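Speaker notes — House rules for a shared robot floor
Foltuvent safety meetup, 15 February 2021
21 min slot, leave time for questions. Clicker is flaky, stand near the laptop.

OPENING
Hi, thanks, skip the bio. Who in the room has a written rule for where a robot may put its hands? Wait for hands. Usually few.
We didn't either, until November. We had a risk assessment, signed, in a binder. Nice binder. Rules on the floor were whatever the last person said out loud.
Talk is about the small stuff. Tape, cables, labels, who stands where. Not going through the ISO documents clause by clause, read them yourselves, they're worth the money.

WHAT WE RUN
Keep short. Two sites, Porkix and Grikon. Arms and hands, bench work, parts handling. Mostly people near machines all day, no fence.
Porkix is the older site, bad habits. Grikon started clean and picked up the bad habits in one summer.
Around 3,000 logged hours last year between them. Say the number once and move on, they'll want to argue about it.

RULE 1 — TAPE MEANS SOMETHING
One color, one meaning. Ours: yellow = work zone, things get placed here or picked up here. Nothing else gets yellow. No yellow for "mind the step", no yellow for holding a poster up.
Tape on tables AND tape on floor, same rule for both.
Old tape comes off the day the layout changes. Porkix had three generations of tape on one bench, operators were guessing.
Lifted corners get replaced, not pressed back down.
(Ghaffari story here if they look sleepy — the job sheet that said "left square" and there were two left squares. Keep it under a minute.)

RULE 2 — LABEL THE OBJECTS, NOT THE SHELF
Every part used in a task gets a tag or an entry on the sheet. Scrap and packaging go off the bench before start. If its on the bench it's in the task.
Sounds fussy. Saves the argument later about whether the thing was supposed to be there.
Write down what it is in plain words. "Wheel cover" beats a part number when someone is shouting across the room.

RULE 3 — CABLES
This is the one people fight me on.
Slack gets coiled and moved out of the walking path. Coil in the path is still a trip hazard, doesn't matter how neat.
Plugs and adapters off the floor when you can. When you can't, cover them.
Cable near a moving arm: tie it, check full reach by hand, then run at low speed once. We cap that first pass at 98 mm/s. Picked it ourselves, not from a standard — say so before somebody asks.
Log it. A cable moved during a shift is a change, same as moving a table.

RULE 4 — PEOPLE
One person owns the stop button and says so out loud. No phone in the other hand.
Feet outside the reach line while the arm is live. Not toes in, feet.
Handover is spoken, both people at the bench. We tried a chat message, bad idea.
Visitors stand where the owner points. Including managers. Pause, they'll laugh.

RULE 5 — WALK THE FLOOR BEFORE START
Two people, ten minutes, paper checklist. Tablet version got clicked through, went back to paper.
Leave this one up while talking. Let them look before I say anything. Yellow on the table tops, yellow squares on the carpet. Hubcap on the front table. Then ask the room what they would write down on the walk. Somebody will say the black cable, good, ask where it should go. Push for the small ones too — white plug on the carpet, crumpled white thing on the table, is it in the task or not?
Take three or four answers, dont let it run on.

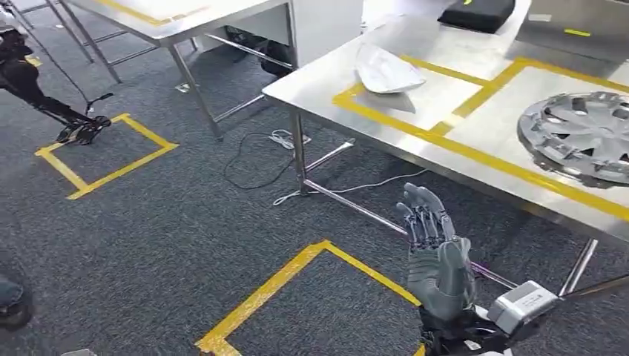 WHAT IT COST
Tape, tags, cable ties, printing, lost time on walks. Under 2,000 dollars for both sites in the first quarter. Most of it was the walks.
What we got: fewer stopped runs, much shorter handovers. No clean before-and-after numbers, we weren't counting before. Admit it.

WHAT DIDNT WORK
Floor paint. Looked great, layout changed in a week.
Color per team. See rule 1.
Fining people a coffee for floor cables — they paid and left the cable.

QUESTIONS THEY'LL ASK
Does tape replace a risk assessment? No. It's how the assessment gets to the floor.
Cameras or scanners instead of lines? Use both if you have them, scanners don't tell the new person where to put the part.
Who signs the checklist? Both walkers. Missing one signature, no start.
Can they have the checklist? Yes, one page, copies on the table by the door. Black and white, so tell them the yellow boxes came out gray.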